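Montag, Werkstatt Prarnton, Frühschicht

Auszählung der Delegiertenwahl nachgerechnet. Wahlberechtigt laut Liste Grevik: 675. Für die Anerkennung der neuen Vertretung brauchen wir 51 Prozent der abgegebenen Stimmen, so steht es in der Betriebsvereinbarung. Acht Briefwahlumschläge ohne Unterschrift, von Chege ausgesondert und getrennt abgelegt. Drei Namen stehen doppelt auf der Liste (Versetzung Halle Uso, alte Personalnummer nicht gelöscht).

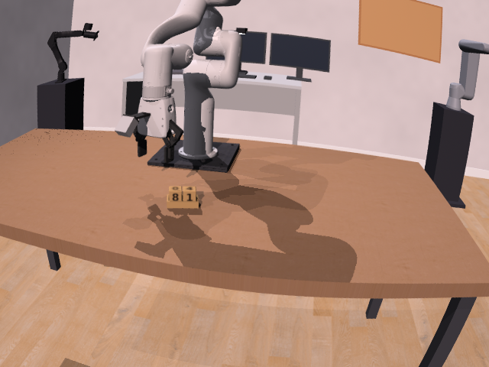
Nyanda hat die Dubletten an die Personalstelle gemeldet, Antwort steht aus. Bis dahin bleibt die Urne versiegelt. Einspruch von Rashidi wegen der Aushangfrist liegt schriftlich vor, Kopie im Ordner Tzanetos.

Offen: Schichtplan für die Wahlhelfer, Raum ab 14 Uhr. Mfaume fragt nach, ob Leihkräfte mit Vertrag ab Mai mitzählen. Nach meiner Lesart ja, Kashindye prüft.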